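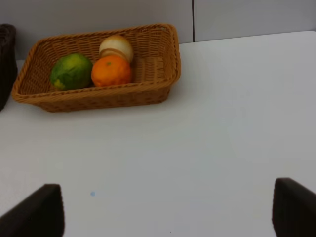 By the Olvera cell keeper, Dusus set-up guides
Updated 07/12/2024

4. Checking the wrist camera and fingers

I do this one every time I've had the fingers off, and so should you (it's quick, I promise!). Leave the fruit in the tan basket for now - you want something colorful to focus on.

1. Put the arm in hold and open the gripper all the way.
2. Jog to the Look pose at 20 percent speed.
3. Bring up the live view. You want both dark fingertips in the bottom corners, with a good wide stretch of white table between them. The basket should sit well clear of them.
4. If one finger shows a lot more than the other, loosen the camera clamp, turn it a hair, and snug it back down.
5. Close and open the gripper five times and look again.

Note: I use the orange for focus. It stands out best, and the dimples in the peel go mushy as soon as the lens is off.

Caution: Keep your hands out from between the fingers unless the arm is in hold. They close faster than you'd think.

When the view looks right, save it as Zovgate home and go on to section 5.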